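How to Tidy Small Toys into a Basket and Have Them Stay There

By Songül Öztürkmen
Filed under: Small Rooms
Updated 13/04/2023

Every home with a small person in it has a layer of loose parts. Balls, cubes, a plastic wheel from a truck that left us years ago. They travel along the baseboards at night and they find your bare foot in the morning. I have tried the big lidded bin, the hanging net and the handsome set of drawers with a label on each one. The bin became a landfill. The net came off the wall. The drawers now hold my tax papers, still labeled DINOSAURS.

What finally worked in our house was a low basket and a tablecloth. I realize that doesn't sound like much of a system. My friend Şengül Güneş, who owns an alarming number of matching containers, took one look and asked when the rest of it was being delivered.
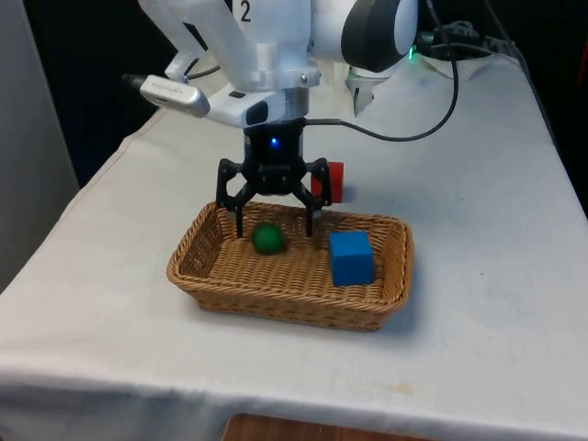
Reading time: 4 minutes

A wicker basket, a green ball and a blue cube in it, a red cube still out on the cloth: if you can get your own floor down to something like this, you are most of the way there. The rest is method, and the method is short.

What you'll need

A shallow basket, rectangular if you can find one
A plain cloth, white or some other light color
A table you don't need for the next little while
A second container for everything that turns out not to be a toy
Coffee

Picking the basket

Go low. A deep basket is a well, and whatever is at the bottom of a well may as well belong to somebody else. With low, sloping sides a child can see the ball, want the ball and take the ball without emptying the whole thing over the dog.

Rectangular beats round on a shelf. I used a round one for all of February and spent the month looking at the triangles of wasted space around it, which says something about February.

Mine is from a junk shop on the Ukham road and cost less than lunch. The Brukolard version at the mall has a leather tag on it. Suit yourself. Run your hand along the inside of whichever one you choose and feel for loose ends, especially at the corners. Snip them close with nail scissors. A basket that snags one sweater will go on to snag them all.

Step 1. Clear the table and lay the cloth

Do this before you touch a single toy. The cloth gives you a border. Anything on it is being dealt with, anything off it is not your problem yet, and there is great peace in that. A light color also shows up the beads and the crumbs, and when you're finished you can carry the whole thing to the back door and shake it.

Iron it if you are that kind of person. I have met one.

Step 2. Bring everything to the cloth

Everything. Under the couch, behind the radiator, the coat pockets. On my first go I hauled in 70 pieces and was pleased with myself until I moved the armchair, at which point it was closer to 100 and I had to sit down in it.

Don't sort as you go. If you start sorting on the floor you'll be found there at dinnertime, holding a farm animal and thinking about your childhood.

Step 3. Pull out the strays

Into the second container go the coins, the hair ties, the pen lids, the dead batteries and the key to something. Deal with that lot later. Batteries shouldn't wait in any place a child can get at, so those go straight up high.

Step 4. Put the rolling things in first

Balls go in before anything else. Left on a table, a ball has plans. Set it down on the woven bottom and it mostly gives up.

Step 5. Add the blocks, big ones toward the ends

Stand the larger cubes near the ends of the basket and leave the middle open for your hand. Fingers need room on both sides of a thing to pick it up, and children's fingers come with sleeves, jam and impatience. If you have to wedge a block in, you've got too many blocks in there.

Set each piece down. Dropping them in from a height is quicker and sounds like a bowling alley, and one of them always bounces out.

Step 6. Stop early

Leave some of the bottom showing. I know there are 16 more pieces on the cloth, and I know they'd fit. Don't. A packed basket gets tipped out, every time, and then you are back at Step 2 with cold coffee.

The leftovers go in a bag in the closet. Swap a few over whenever the basket starts being ignored. A cube that has been away for two weeks is welcomed home like a sailor.

Step 7. Park it where it gets used

On the floor by the rug, or on the lowest shelf. If it lives up high you have made an ornament.

Cleaning the wicker

Brush attachment on the vacuum first, then a barely damp cloth, then leave it to air by a window, out of strong sun. Don't soak it. An old toothbrush gets into the weave where raisins go to retire.

If it goes wrong

The basket slides around: put a scrap of rubber mat under it.
The basket becomes a hat: wait.
Adults keep putting mail in it: this one I haven't solved.

Comments are open until the spammers find them again. If you've had any luck with jigsaw puzzles, I have a 52-piece one with 51 pieces and would like to talk.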